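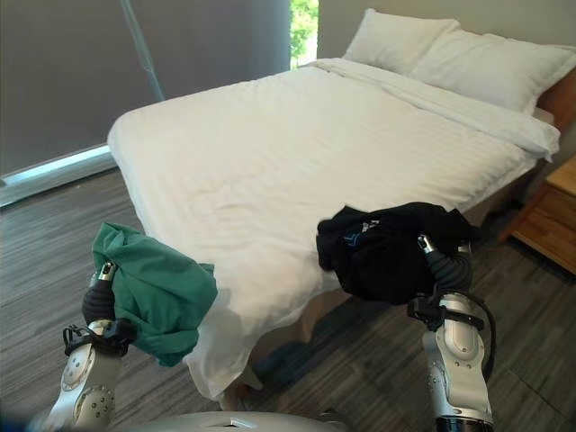 Robotics / Learning from Demonstration

3.2 Collection of Household Demonstrations

All demonstrations in the garment portion of the Dadov dataset were recorded by teleoperation. An operator drives both arms from a pair of handheld leaders, and the joint targets are logged together with the head camera stream, the gripper commands, and the measured joint states. We did not use scripted motions at any stage. Earlier trials with a scripted approach phase gave policies that moved well up to the first contact with cloth and then stalled, and the scripted segments were dropped from the training set.

The collection covers 279 task variants in furnished bedrooms and living rooms. A variant is defined by the room, the starting layout of the garments, and the written instruction given to the operator. Each episode is capped at 90 seconds. Episodes that reach the cap are kept but flagged, and they are excluded from the success-only split used in Section 5. After review, 3,082 episodes remained.

Figure 2. Head camera view during a two-arm garment episode. The left gripper holds a teal-green cloth and the right gripper a black cloth, both just above the near edge of a white duvet.

We chose beds as a work surface for two reasons. They are the place where people commonly sort and fold clothes, and they are harder than a table. A mattress gives under load, so the height of the surface depends on where the gripper presses. Bedding is also cloth, and a policy must learn to separate the garment from what lies under it. Plain white bedding makes the separation easy by color alone. To keep the policy from relying on this, the instruction set also includes rooms with patterned and dark covers, and results are reported for each group.

Holding one item in each gripper raises a labeling problem. When the arms act on separate garments, a single instruction for the whole episode does not say which arm is responsible for which item. We therefore attach a text label to each arm for every segment, in addition to the episode label. Segment boundaries are placed at gripper open and close events and then corrected by hand. Labels name the item by color and, where the annotator is sure, by type. Bunched garments are often hard to identify from one view, and annotators were told to write "cloth" when in doubt. Zhenhua Shi wrote the labeling guide and checked a sample from every batch.

Operators completed 350 practice episodes in total before recording began. Practice data are not part of the release. Operators were asked to work at an even pace and to avoid regrasping unless the grasp had failed. Failed grasps followed by recovery were kept, as they supply examples of states that a trained policy is likely to reach.

Storage and review were handled with Rorum, our in-house episode browser. A reviewer rejects an episode if a camera stream drops out, if the garment leaves the view for most of the task, or if the final state does not match the instruction. Reasons for rejection are stored with the episode ID.

3 comments · 17 shares

This site uses cookies to remember your settings. Accept | Manage preferences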